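Stulthorpe library craft mornings are back, with more tables this time

Posted in Family & Kids

Quick one because sign-up opens at 9 a.m. and the last round went fast. The free craft mornings at Stulthorpe library are coming back in September, same back room, and there are 90 spots instead of 40. Ages 2 and up. Kids under five need a grown-up who stays.

Theme for the first month is leaves, owls and anything orange. Printables are by Drasier again, the coloring pack people liked in spring – owl masks, a leaf matching game, a counting page with acorns. The packs will be on the table, already cut for the little ones. Older kids get scissors and do their own.

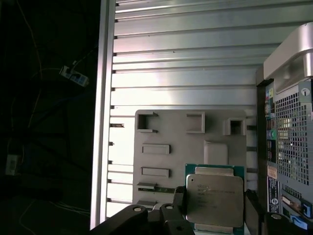 One mom who came to most of the spring sessions asked whether the start time could move, saying ten o'clock lands right in the middle of her youngest's nap and she had to leave before the painting both times. A later slot would get her and two of her neighbors there, she said.

The library has heard that one a few times, it seems. So there will be a second session at 1:30 p.m., same crafts, same packs. Pick one when you sign up, not both please. If there are spots left over on the day you can ask at the desk.

What to bring: an old shirt, wipes, a bag for wet paintings. Paper, glue and paint are covered. Illby, the art supply store on the corner, is giving 700 sheets of heavy paper and a box of washable paint. No glitter this year. There was a vote at the desk and glitter lost.

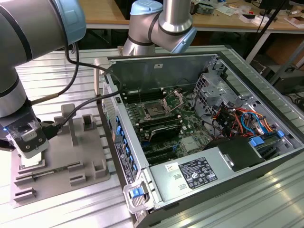 Snacks are different too. Last time it was bring your own and there was a mixup over peanut butter, so now it's apple slices, crackers and water, set out halfway through. Allergies go on the sign-up form, theres a box for it near the bottom. Don't skip it.

Parking behind the building is tight in the mornings. The lot at Hoxha bakery across the street is fine to use until noon, they have said so, just stay out of the two spaces by the side door where the bread van pulls in. Strollers go in through the ramp entrance. Elevator is working agian.

The story corner stays. Fifteen minutes, picture books, right before cleanup, and the kids can wear their masks if they're dry enough. If not, they go on the string by the window and you pick them up the next week. Names on the back! A whole row of spring bunnies never got claimed. 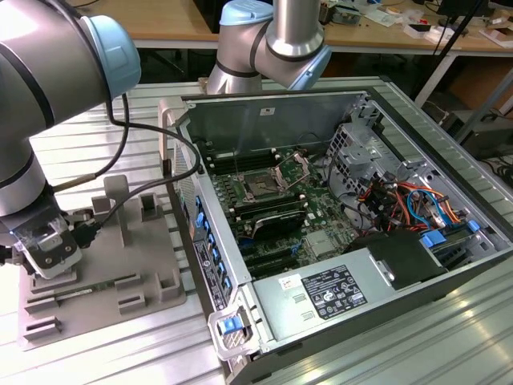

Sign-up is online or at the front desk, one form per family. You don't need a library card to come but you do need one to take books home, and they can make you a card on the spot. Bring something with your address on it.

For anyone who can't make it, the owl mask and leaf game will be left in a tray by the returns slot from the second week on. Take one per kid. The leaf game works better on thick paper, or glue it to a cereal box before you cut.

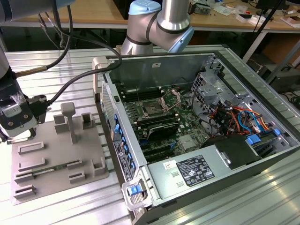
October's theme isn't set. Pumpkins got the most slips in the suggestion jar so far, then bats, then trains. The jar is on the kids' desk until the end of the month, so put a slip in if you want something else.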